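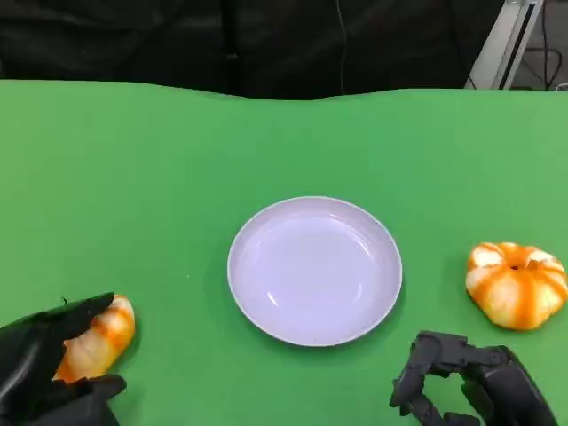
Kumard Shallow Plate, Pale Lavender

A round, shallow plate with a raised rim, in a lavender so light that it passes for white next to stronger colors. It works for a slice of cake, a sandwich or a small side, and it looks good under fruit or a little seasonal decoration on a fall table.

The rim is smooth all the way around and gives you something to hold when you carry a full plate. The well is plain, with no pattern and no printed mark on the eating surface. The finish has a soft shine that shows up most under overhead light.

Color
Pale Lavender is the lightest shade in the Kumard line. On a green cloth it reads cool and almost white. On a white cloth you will see more of the purple. If you want a true white, order the Zasetti plate instead – same shape, same price.

Sold as
Set of 2, item 117
Set of 4, item 177

Care
Wash by hand with warm water and a soft sponge. Do not use steel wool or scouring powder. Dry before stacking, and put a paper towel between plates if they will sit in a cupboard for a long time. Not for use in the oven or under a broiler.

Stock
The set of 4 is back in February. The set of 2 ships now. Orders placed before noon leave our Plirnerus warehouse the same afternoon.

Questions about color matching or replacement plates go to Apolinar Ventura at the order desk. Please have your item number ready.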